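Vastlow Swim & Sports Hall
Home
Opening times
Classes
Lost property
Contact

Lost property: frequently asked questions

Last updated Mon 9 January

We keep anything left in the changing rooms, on the pitches or in the café. Please read the answers below before you ring reception.
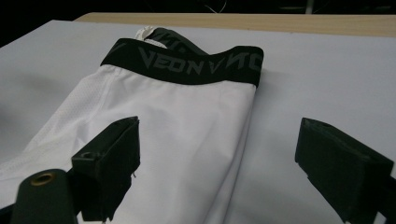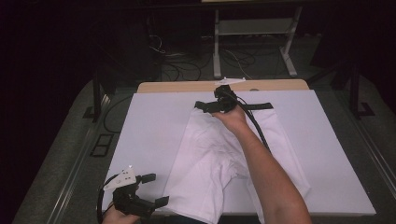
How long do you keep things?
Clothing and towels are kept for 10 weeks. Each item goes into the book with the date and the room it was found in. White kit is the hardest to match to a caller, and "white sports top" fits half the shelf. If there is lettering on it, like the VEON on a black waistband, tell us what it says and which part of the garment it is on. Size helps too, if you know it.

I left something at the Rimotlow site. Can I collect it from Vastlow?
Yes, but ask first. The van runs between the two sites on Thursdays, and items are only moved if you have asked for them.

What happens to valuables?
Phones, keys, wallets and jewellery are locked in the office. You will need photo ID to collect them. For a phone, we will ask you to unlock it at the desk.

Do you keep swimwear and underwear?
Swimwear is kept for one week. Underwear and opened toiletries are thrown away the same day.

Can somebody else collect for me?
Yes. Send us an email with their name and your reference number, and ask them to bring a copy. We can't do this for valuables.

Can you post it?
We post small items within the UK. You pay the postage before we send.

What if I left it in a locker?
Lockers are emptied every night after closing. Locker contents are bagged together under the locker number. Lockers 113 to 145 are rented by the term and are not emptied until the rental ends.

Where do unclaimed things go?
Clothes in good condition go to the Trikport charity shop. Last year that came to 1,076 items, most of them after the September term started. School uniform with a name in it goes back to the school.

Who do I speak to?
Marichka Romaniuk at Vastlow, or Miroslava Chornovol at Rimotlow. Both desks are open during normal reception hours.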